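Ferner Tenancy Advice
The Ferner service is posting this thread for tenants moving into furnished rental homes this fall. It covers the inventory, the deposit and the first month of the tenancy. Please read it before you sign anything. (1/11)

Ferner Tenancy Advice
An inventory is the written record of what is in the home and what condition it is in on the day you get the keys. In a furnished home it should list furniture, appliances, window coverings and any bedding the landlord supplies. (2/11)

Ferner Tenancy Advice
Ask for the inventory before move-in day. Landlords using the Fedby lease form will find it attached as Schedule 3. If your lease has no schedule, you may write your own list and send it to the landlord for signature. (3/11)

Ferner Tenancy Advice
Use plain terms for condition. "Good" and "fair" mean different things to different people. "Scratch on left door, length of a finger" leaves much less room for argument at the end of the lease. (4/11)

Ferner Tenancy Advice
Bedrooms are often entered on a single line, such as "bed and bedding." We advise separate entries for the bed frame, headboard, mattress and each piece of linen. Lift the sheet and check the mattress on both sides before you sign for it.

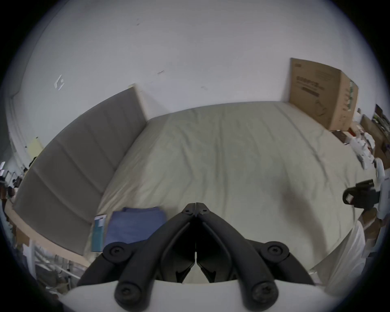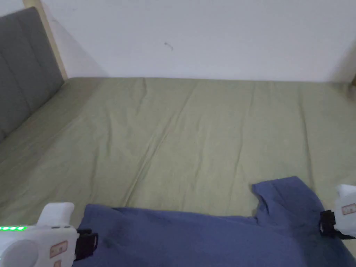
(5/11)

Pravesh Rampersad
Our lease in Grenda only said "furnished, as seen." We were charged for a mattress at move-out and had nothing in writing to answer with. Can a tenant ask for a proper list after the lease has already started?

Ferner Tenancy Advice
Yes. A tenant may ask for a list at any point in the tenancy. Send the request in writing, attach your own dated list, and keep a copy of both. A late list carries less weight than one made on the first day - but it is still worth having. (6/11)

Ferner Tenancy Advice
On deposits: ask where the money is held and get a receipt showing the amount, the date and the address of the home. Our Venter Street office reviewed 82 deposit disputes last year. In 37 of them the tenant had no receipt of any kind. (7/11)

Ferner Tenancy Advice
Normal wear is the landlord's cost in most leases. Faded fabric, light marks on walls and carpet flattened by furniture usually fall under this heading. Burns, tears and large stains usually do not. Check the wording of your own lease, as terms differ. (8/11)

Ferner Tenancy Advice
Report faults as soon as you find them, by email or letter. If you speak to the landlord by phone, send a short message afterward stating what was said. Please do not throw out or replace any item on the inventory without written consent, even if it is broken. (9/11)

Ferner Tenancy Advice
Tenants sharing a home should each sign the inventory and each hold a copy. Where one person moves out early, the list should be checked again and signed by those who remain - along with the new tenant, if there is one. (10/11)

Ferner Tenancy Advice
Blank inventory sheets are available at the Venter Street front desk. Walk-in advice runs until 2 p.m. through the end of November. Please bring your lease and any letters from your landlord. (11/11)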